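## Section 4: Setting Up the Row Counter and Yarn Meter

This section covers the Arkitz two-part counter, which clips to the front rail of a flat-bed knitting machine or to the edge of a table for hand knitters. Read it through once before you thread any yarn. Setup takes longer the first time.

You will need:

- the counter and its clamp
- the yarn meter with the small measuring wheel
- the reed switch and cable (machine knitters only)
- a ball of smooth, worsted-weight yarn for the test run

**Note:** Do not use mohair, boucle or eyelash yarn for the test. Fuzzy yarns slip on the wheel and the reading will come out short.

### 4.1 Mounting the counter

1. Loosen the clamp until the jaw opens wide enough to pass over the rail or table edge. The jaw takes edges up to 40 mm thick.
2. Set the counter with the display facing you and the cable port on the left.
3. Tighten the clamp by hand until the counter no longer rocks.

**Caution:** Do not use pliers on the clamp screw. Overtightening cracks the jaw, and the jaw is not sold separately.

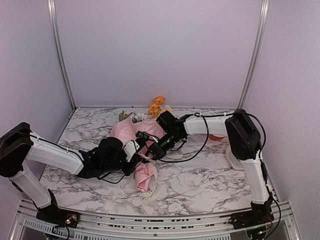
### 4.2 Connecting the reed switch

Hand knitters can skip to 4.3.

1. Turn the carriage to the far right and leave it there.
2. Stick the reed switch to the back rail near the center of the needle bed. Wipe the rail with a dry cloth first.
3. Fix the magnet to the underside of the carriage arm so that it passes over the switch without touching it.
4. Run the cable behind the machine and push the plug into the port until it clicks.
5. Move the carriage slowly from right to left. The display should go up by one.

If the display goes up by two, the magnet is sitting too low – raise it with one of the foam pads from the bag. If it doesn't change at all, check the plug before moving the switch. On older Carrasco machines the arm sits higher than usual and you may need to stack two magnets.

### 4.3 Threading the yarn meter

1. Lift the pressure arm.
2. Pass the yarn through the rear guide, once around the wheel, and out through the front guide.
3. Lower the arm. The yarn should pull through with a light, even drag.
4. Press and hold RESET until the display shows zero.

Place the ball or cone directly behind the meter. Yarn that comes in from the side rides up on the wheel and can jump off, most often with cotton.

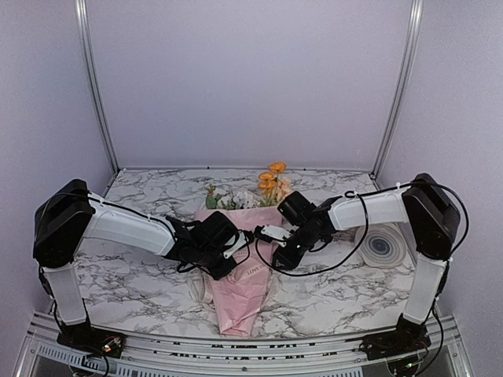
Center-pull balls work better than balls that roll, and cones work best of all. If you wind your own, let the ball rest overnight before you measure from it, as tightly wound wool is stretched and will read long.

### 4.4 Calibrating

The meter leaves the Canport workshop set for worsted weight. Calibrate again whenever you change to a much thinner or thicker yarn.

1. Measure 68 inches of yarn against a tape and mark both ends with a scrap of contrasting thread.
2. Line up the first mark with the front guide and press RESET.
3. Pull the yarn through by hand until the second mark reaches the guide.
4. Press CAL. Use the + and – buttons to change the reading to 68.
5. Press CAL again to save.

**Note:** The meter stores one setting at a time. Write your figures on the card in the back of this manual if you switch yarns often.

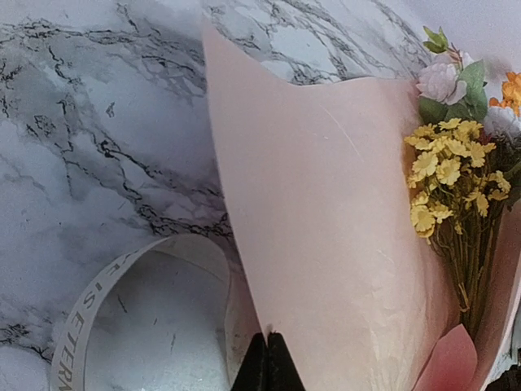
### 4.5 Changing the battery

1. Write down your row count. It is lost when the battery comes out.
2. Slide the cover off the back of the counter.
3. Replace the battery with the + side up and close the cover.
4. Enter your row count again with the + button. Hold it down to move faster.

Replacement wheels and foam pads can be ordered from the Wostville parts desk. Ask for part 372 (wheel) or part 568 (pads, small bag).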